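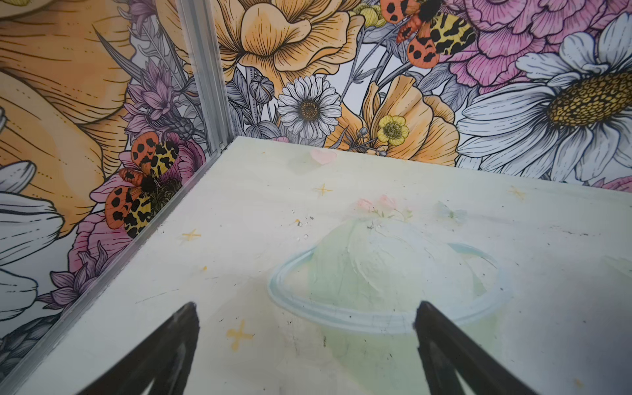 Wrist camera view, cell 4, gripper over the painted floor panel at the back corner post.

Cell 4 maintenance meeting, minutes
Date: 13/10/2023
Present: Samah Erraji (chair), Dalia Benkirane, Miloslav Tichý, Dulce Hinojosa (minutes)
Apologies: Sanaa Tahiri

1. Previous minutes
Accepted. The item on the spare cable set stays open; Matos has not confirmed delivery.

2. Wrist camera
M. Tichý refitted the camera bracket after the screws were found loose. Both fingertips are in view with the gap between them clear. Hand-eye calibration was repeated with the standard board and the new values saved under job 303. The old values are kept until the November check.
D. Benkirane asked whether exposure should be locked. Agreed: locked during runs, automatic during setup.

3. Fingers
The black fingers show a sheen along their edges. D. Hinojosa will check the faces for wear by touch and with calipers. If either is out of tolerance, both are to be replaced as a pair. Zero the gripper after any change.

4. Floor and wall panels
The floor panel has scuffs and thin scratches, and there are small flecks of debris to the left of the planet. Panel to be wiped before each run, dry cloth only, no solvent on the paint. The floral wall panels stay in place. Dirotier has quoted for a plain floor panel; decision deferred.
The aluminum strip along the left side is to be checked for height against the floor. Minimum approach height near the strip stays as set in the Jaltix controller until that is done.

5. Service interval
Set at 900 hours for the wrist joint. S. Erraji noted that the Nasadach log sheet still shows the former interval and must be corrected.

Actions
Tichý: recheck bracket screws after two shifts
Hinojosa: finger measurement, strip height
Benkirane: exposure lock, chase Matos on cables
Erraji: log sheet
Tahiri: compare panel quotes

Next meeting: November, after the calibration check.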